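**Foltier发布干擦型书写涂层Dreltow第二版技术规格**

Multhorpe,12月——Foltier今日公布书写面涂层Dreltow第二版的技术规格。该涂层用于白板桌面及墙面书写板,适用基材为冷轧钢板和中密度纤维板。

第二版将原有的单组分体系改为双组分体系,A、B组分按质量比6∶1混合,混合后适用期为2小时。涂布采用辊涂或喷涂,两道成膜,道间间隔不少于19分钟。完全固化后可耐受700次干擦循环,测试后表面残墨按内部方法评级,结果记入批次检验单。

配方中不再使用含氟助剂。清洁建议使用中性清洁剂,不建议使用丙酮及含磨料的擦拭材料。旧版涂层表面可直接复涂,复涂前须打磨并除尘,含水率超标的纤维板基材应先行干燥。

供货规格为小桶装与工业桶装两种,底色仅有白色。浅灰色的色浆相容性试验仍在进行,暂不接受订单。

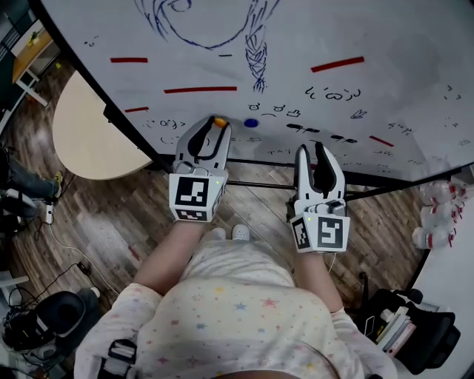 Lempi Nurmi则认为,水平安装的书写面磨损方式与墙面不同,手肘和物品的反复接触应当单独设定测试项目,仅以干擦次数衡量并不充分。Foltier表示,水平面磨耗测试方法正由Aarne Pesonen起草,完成后将作为规格书附录发布。

第二版规格书及安全数据表可向Foltier技术部索取。第一版库存售完后不再生产,已签订的供货合同按原条款执行。

技术联络:Tanveer Bugti,Foltier技术部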